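News from the Teaching Table

This spring our group moved the two-arm station from the back wall to the open floor, near the windows. Some readers of this newsletter asked what we do there all day, so Carleen Costigan invited me to write a short report. I am Edgardo Manalo, and I take care of the recordings for the Pleltico project.

The goal of Pleltico is simple to say. We want a learning system that can handle small packed goods in a container with narrow places. For this it needs many examples made by people. An operator guides the two arms through the task, and the station saves the camera views together with the movements of the joints. One such recording we call an episode. At the end of May we had 661 episodes that passed the check, and 110 more are waiting for review.

The toiletries set

The first sets were made with blocks and cups. They were good for training our operators, but the system learned from them very little about soft and shiny things. Lovely Lacson proposed to use toothbrushes in their wrappers together with travel-size bottles, and a clear organizer to hold them. The wrapper is difficult because it bends before the brush moves. The clear wall is also difficult, because for a camera the edge is often the only part that can be noticed.

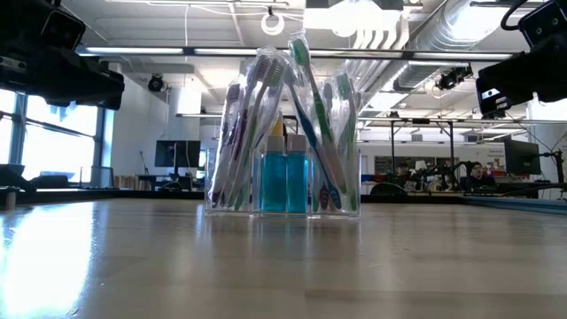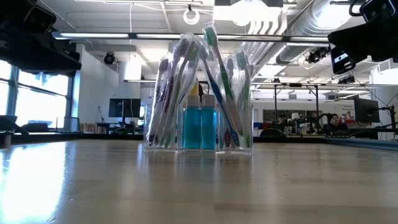
Two bundles of wrapped toothbrushes, with the blue bottles between them.

How an episode is judged

Rogelio Maglaya and Janelle Abella do the review. They watch each episode at normal speed, and then again slowly at the moments when a gripper opens or closes. An episode is kept when the operator finished the task without help by hand. If an item slips and the operator recovers it with the arms, we keep this too, and we mark it as a recovery. In the beginning we deleted such episodes. Janelle convinced us to stop, and the next version of the model, called Hislow, was clearly better at trying a second time.

We also write down the light. The windows are large, and in the morning the tabletop reflects them strongly. For a time we recorded only after 4 p.m., when the reflection is weaker, but then the model had trouble with bright mornings. Now every operator has both early and late hours in the plan.

What is next

In the coming weeks we will change the order of the items between episodes more often. Rogelio noticed that many operators like to begin from the same side, and the model copies this habit even when it is not useful. Each session sheet will now name the first item to be taken.

We are looking for four new operators from the other groups. No experience is needed, and the training takes one afternoon. Please write your name on the list at Carleen's desk, with the hours that are good for you.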